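Hernon Denim – handheld gripper comparison, release 2

Last edited 19 Nov 2025
Maintained by Bronwyn Rutherford and Li-hua Choi

What this is

Hernon Denim is a set of demonstrations of folding and stacking clothes, recorded with handheld grippers on a bed in a furnished bedroom. It was made to compare two finger sets, called Stunberg and Braven in the files, on thick woven cloth. Most of the garments are denim. A smaller part is knitwear and printed tops, kept in so that a policy trained on the set doesn't only ever meet stiff fabric.

The release has 2,441 episodes. The first plan was for 4,000, which we cut to 3,000 when it became clear how long it takes to reset a bed between folds. The gap between 3,000 and 2,441 is made up of episodes we dropped. The reasons for dropping them are listed under Filtering.

Hardware

Both finger sets bolt to the same open black frame and are driven by the same trigger. Each has a hollow cutout toward the tip. The difference is in the inner face: Stunberg fingers are smooth and a little stiffer, Braven fingers have a shallow rib and bend more under load. From the camera side they look the same, so don't try to tell them apart from the images. Use the finger_set field.

Every gripper body has a number on its label, over a QR code. The number is stored as unit_id in each episode. Finger sets were swapped between units during recording, so unit_id is not a stand-in for finger_set. Release 1 got this wrong in its loader and we had to redo the results table.

The camera is fixed to the gripper body and looks out over the fingers through a wide lens. The fingers sit in the lower middle of the view in every episode. We did not crop or undistort anything. Straight edges bend toward the sides, and if your pipeline expects a pinhole model you will need to apply the calibration in calib/ first. There is one calibration file per unit. They are close to each other but not the same, and mixing them up is enough to throw off the pose check.

Unit 0476, with a pair of jeans laid out back side up:

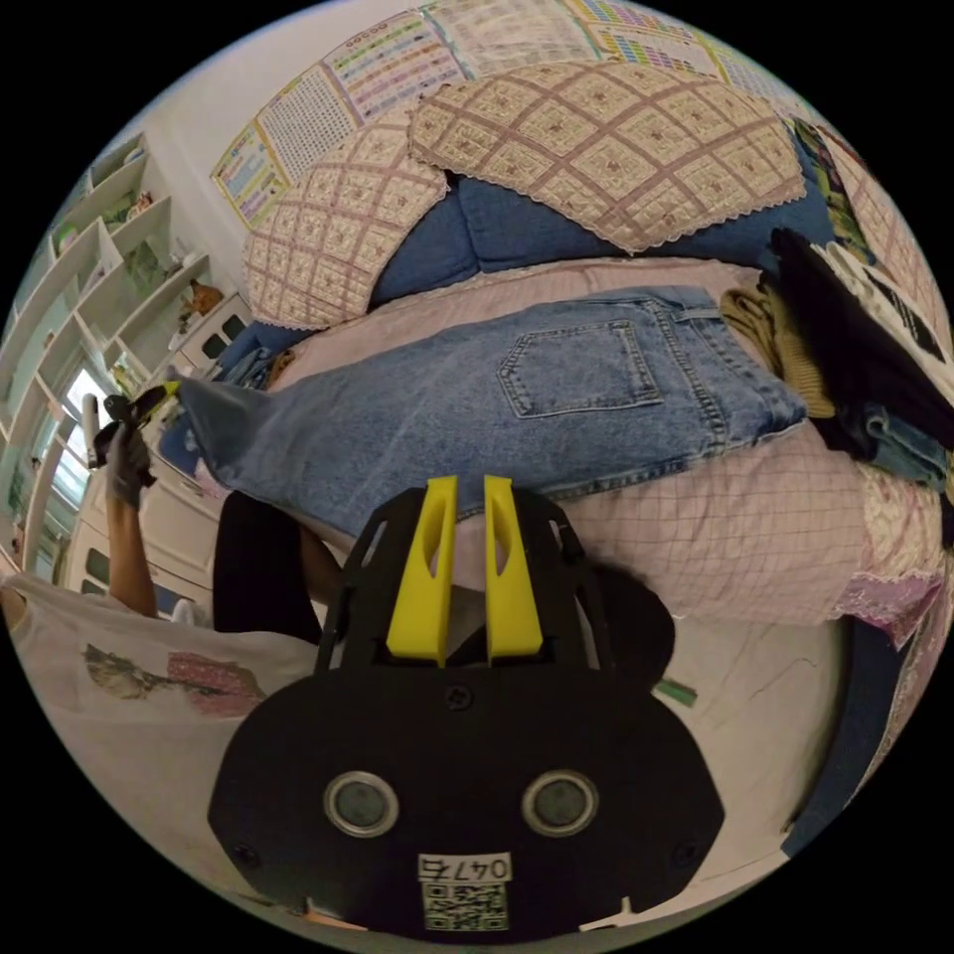
Can I train on one finger set and test on the other?

That is the main use we had in mind. The split files in splits/cross_finger/ do this in both directions, with garments held out as well, so that the test side contains clothing the model has not met. If you make your own split, split by garment and not by episode. Several episodes share the same pair of jeans, and a random split will leak.

Tasks

fold_half: the garment starts flat and is folded once across its width.

fold_full: the garment starts flat and is folded to stack size. For trousers this means legs together, then up toward the waistband. For skirts it means sides in, then hem to waistband.

place_stack: a folded garment is lifted and put on an existing pile.

flatten: the garment starts rumpled and is pulled flat. This task was added for release 2 and is the weakest part of the set. The end state is hard to judge and our two labelers disagreed on it more than on anything else.

Garments start back side up or front side up. The side is stored as start_face. The stack that the garment goes to can be on either side of the bed, and what is already in it changes from episode to episode.

What we found about the fingers

These notes are from our own use and should be read that way. We did not run a controlled bench test.

Waistbands are easy for both. The cloth is thick, there is an edge to get hold of, and belt loops give the fingers something to catch on. Operators stopped asking for a particular finger set when the first grasp was a waistband.

Hems are where the two part ways. The Braven rib holds a single layer of denim better when pulling across the bed. The Stunberg fingers slip more on the pull but let go more cleanly, and that matters when the next step is to smooth the fold. With Braven the fold sometimes came back open as the fingers left it.

Frayed hems are bad for both. Loose threads catch in the gap between finger and mount, and several dropped episodes ended that way.

Back pockets cause a problem we did not expect. If the lower finger gets inside the pocket, the grasp feels solid and looks fine on camera, and then the whole garment twists as it is lifted. These episodes are kept and marked pocket_grasp = true. Leave them out if you want clean demonstrations. Bronwyn would keep them in for failure detection.

The bed cover moves. It is thin, has a trimmed edge, and on long pulls it travels with the garment. We did not pin it down. The flag sheet_drag marks the episodes where it shifted enough to see.

Controller

Trigger position is read by a small board from Ha and written to the log with the same clock as the camera. In release 1 we used the board's own clock and corrected for drift afterward, and the correction was poor on long episodes. Release 2 uses the shared clock throughout. The old logs are not compatible and there is no converter.

Opening width is given in the units the board reports, from closed to fully open. It is not in millimeters. The two finger sets have different true widths at the same reading because the Braven fingers bend outward a little. Li-hua is measuring a table for this and it will go into calib/ when it is done.

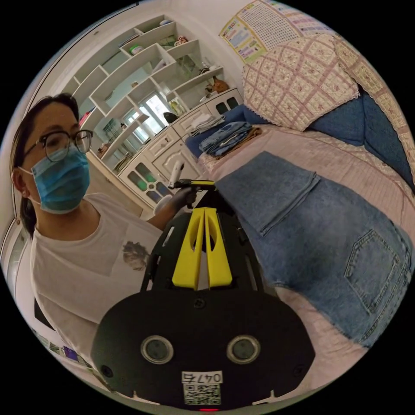
Until that table is there, treat width as a relative signal and compare it only within one finger set. Models we trained on raw width from both sets at once learned to close too softly on Braven. Scaling each set to its own closed and open readings fixed most of it – the script is tools/scale_width.py and it takes no arguments other than the input folder.

Position tracking works well near the bed and less well when the camera faces the window. Daylight pulls the exposure down and the tracker loses features on the shelves and cabinets. A low value in track_quality is nearly always this. The wall posters help a great deal, as they have dense print and don't move. We tried taking them down in August and put them back.

Filtering

Episodes were dropped when tracking was lost for longer than the filter allows, when the trigger log had gaps, when threads or trim jammed a finger, or when the operator stopped before the task was done. Slow and clumsy episodes were kept. Each kept episode was looked at by one person, and flatten episodes by two.

People in the data

Operators and helpers appear in many episodes, since the lens is wide and the room is not. Hands are gloved. Faces may be partly visible, in some cases with a mask and in some cases without enough in view to matter. Everyone recorded agreed to release for research use. Do not try to identify anyone, and do not use the set for face or person recognition.

Files

episodes/ has one folder per episode, with video, pose and trigger log.
meta.csv has one row per episode with all the fields named above.
calib/ has the camera calibration per unit.
splits/ has the fixed splits.
tools/ has the loader, the width scaling script and the pose check.

Known problems

The garment_id field separates skirts from trousers but does not record wash or color.

One room, one bed. Results will not carry over to tables or floors without more data, and we have not tried.

start_face was filled in by hand and has mistakes. Please report them with the episode folder name and we will correct meta.csv in place.

The loader reads poses in camera coordinates by default. Pass frame="bed" if you want them relative to the bed surface. Older notebooks assume the second and will run without an error on the first.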